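Ticket: Steamer, second shelf kitchen - buns gummy underneath, lid drips
Opened by: Mwende Rweyemamu
Handled by: Solomiia Onyshchenko
Date opened: 29 October 2021
Priority: High (Mwende's choice), Low (mine)
Status: Closed, with grumbling

Original report

The electric steamer makes good buns on top and wallpaper paste on the bottom. Every batch. The basket is clean, the water is filled to the line, the buns are from the Curnum freezer packs we always buy. Please fix or replace. Pictures attached. I would like it noted that I have already tried descaling.

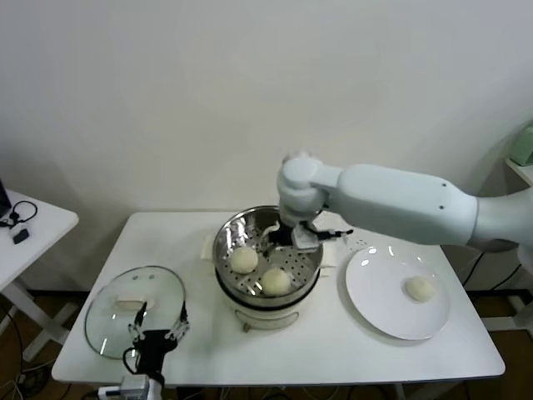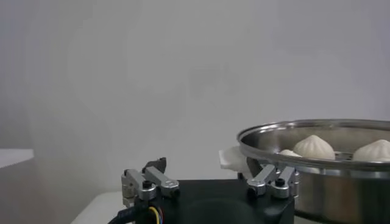
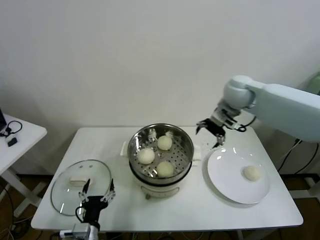
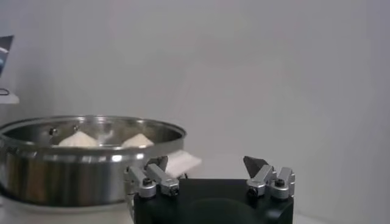 Attachments 1-4: steamer and basket. Lid on the table and plate at the right in 1 and 3.

Entry 1 (Solomiia)

Noted that you have already tried descaling. With what?

Also, going by attachment 3, you have three buns in the basket, spaced apart, and holes showing between them. So it isn't overcrowding, which was my first guess and would have let me close this before lunch. Are you lining the basket with anything? I see bare metal.

Entry 2 (Mwende)

Vinegar. And no, I don't line it. The holes are there to let the steam through. I assumed the manufacturer had a plan.

Entry 3 (Solomiia)

The plan was probably vegetables. Soft dough sitting straight on perforated steel gets wet underneath and then sticks. Please run one batch with a square of parchment under each bun, cut a bit wider than the bun, and change nothing else. I mean nothing else. Last January you changed the water, the flour and the outlet in one go and we never did find out what was wrong with the rice.

Entry 4 (Mwende)

Parchment batch done. They lift off without leaving half of themselves behind, so that's a win. Bottoms still damp though, and now the tops have little craters in them. The craters are new. I didn't ask for craters.

Entry 5 (Solomiia)

Craters are drips. Water collects on the underside of the glass lid and lands on whatever is below. How full is the base, exactly, and when do you take the lid off?

Entry 6 (Mwende)

To the line. The lid comes off when the timer goes, straight up, like a normal person.

Entry 7 (Solomiia)

Came down and looked at it myself. Findings:

1. There are two lines. The one you've been filling to is the upper one, and at a full boil the water spits through the holes. I measured 480 ml to get to the lower line, and that is plenty for a batch.
2. The steamer was being switched on with the buns already in it. They sit there sweating until it boils. Boil first, load second.
3. Lid wants a thin dish towel stretched under it, corners folded up on top and well away from the base. Lift it away from you and sideways, so the water goes on the table and you can complain about that instead.
4. When the timer goes, switch off and wait two minutes before lifting. Mwende objects to this on principle.

Ran a batch of the Curnum ones, 8 minutes on the timer. Dry bottoms, smooth tops. Ate one for diagnostic purposes.

Entry 8 (Mwende)

Repeated without supervision. Fine. Second batch fine too, except the one I left on the plate while I answered the phone. It went soggy underneath - plate, hot bun, trapped steam, I get it. They go on the wire rack now.

Can we still get a new steamer? The Fesalar catalog has one with a bamboo tier.

Entry 9 (Solomiia)

Request for bamboo tier declined, open a separate ticket if you must. I've put a strip of tape at the lower line and ordered a pack of 120 parchment rounds from Sumon. They also sell them in boxes of 3,000, and no.

Closing this. Reopen if the craters come back.

Entry 10 (Mwende)

The tape fell off.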